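Week 5 – comparing hand-held grippers
Module notes, bring these to the lab. Slides from Asuka Hattori's half are separate.

What we're comparing

Two finger sets, Skarden (stiff) and Fellska (softer pads). Same handles, same task, same person for both sets or the numbers mean nothing. Rafsan Bhattacharjee has the sign-up list, pairs only.

Task is cloth folding. Cloth is hard for a gripper – no fixed shape, and the edge you want is usually lying flat on the board. Rigid blocks were last week, don't reuse those settings.

Before you start

Check both markers are tracked before you touch the cloth. If one drops out when you turn your wrist, change how you hold it, don't move the marker. Moving it means recalibrating and that eats your slot.

Keep the cables outside your elbows. Start pose is one gripper each side of the cloth, jaws pointing in, on the white board and not over the edge of it. 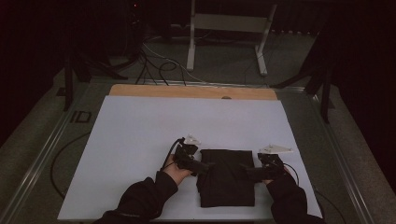 Running the trials

8 folds per finger set, so 16 per pair. Swap sets at halfway, not after every fold.
Both hands still at the start of each trial, then go. Stop recording when both jaws are open and clear of the cloth.
Count a regrip every time a jaw closes and misses or slips. Be strict about it, last year's groups werent and the results were useless.
Black cloth on the white board please. Pale cloth was awful to segment.

What to write down

Time per fold, regrips, which corner went wrong. Also which hand – most people are worse with one and it shows up more with the Skarden set.
Opening width gets logged by itself, around 800 samples a fold. Plot it, look at it, don't paste the whole thing in the report.

Things to think about

Does a softer pad help with picking up one layer, or does it just grab two? Kirsty Whitelaw's group thought two. Heather Rakena's got the oposite with thinner cloth, so say what cloth you used.
How much of the difference is the fingers and how much is you getting better? See swap above.
Would the same fold work on the arm with no feel in the handle? Half a page, no more.

Reports to Rochelle Kereama by the end of February. Plots need axis labels.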